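Skullside: progress report to Uddin, July

Quick one this month, build went out late and I'm writing this between tests.

Where we are. Streaming version of Skullside runs start to finish now. First full playthrough with no local install, on the Gullby servers, done last week. Save files carry over from the download version. Cloud saves still slow on the second boss, we know why, fix is in review.

Closed test. 973 people signed up, more than we had slots for. Let them in by batches. Most played on laptops and TVs, phones less than we hoped. Touch controls are the reason, going by the survey. Reworking the layout, bigger buttons, fewer of them.

Bugs. 19 open at the start of the month, 9 now. Two of those are bad: sound drops when the player switches screens, and the controller sometimes pairs twice. The rest is text and menus.

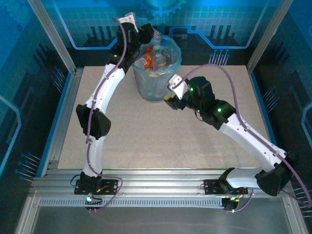 The input lag is fine until the Droltesville level and then it feels like playing through soup, one tester wrote in the feedback form, adding that they'd finished it anyway. We got several like that. Droltesville is the heaviest level by far, all the rain and crowds. Plan is to cut the crowd detail on the streaming build only and leave the download build alone. Art is not thrilled but has agreed to try it.

Money. On budget apart from server time. The test ran longer then planned and that ate the reserve for August. Can cover it by pushing the trailer back. Need your OK on that before we book anything.

Not done: family sharing, subtitles in the store preview, age rating paperwork for the second region. Paperwork is with us, not you. Sorry, it slipped.

Next: touch layout, Droltesville cuts, then a second closed test with 2 server locations insted of one. Build link comes separately once the sound bug is out of it. Tell me if you want the raw survey answers too.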